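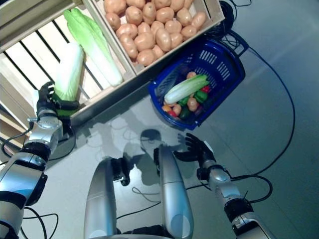
Produce display, Kirstead bay. February, started 14:30.

Restock and layout check of the wooden crates, per Odette Perrin's plan. Turnips lower left, green peppers above them. Striped squash stay in the upper tier. Potatoes keep their slatted crate; fill level was set by weight, 16 kg.

Napa cabbage is still unresolved. At 1460 g the largest head is too long for the crate it was assigned and sits better on a diagonal. The Dustley list gives one position for all heads regardless of length. I would split it by size.
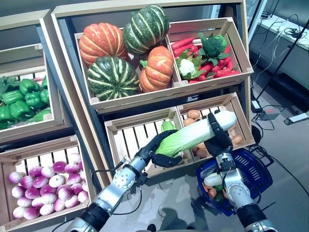
The basket order used the short Ostia list. Heavy items should go in before the cabbage, with leaf ends kept clear of the handle. Mieczysław wants the root vegetables entered separately. Agreed, but the sheet needs another column first.

Crate dimensions: Lecomte drawing says 512 mm inside length. Measured almost 51 cm on the one I checked. Acceptable. Slat gaps not measured yet. 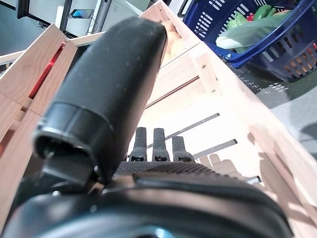 Crate interior, slatted sides, light pine.

Open: check screw heads on the inner slats, sand any rough edges, send Malinowski the revised cabbage positions. Stopped 16:10.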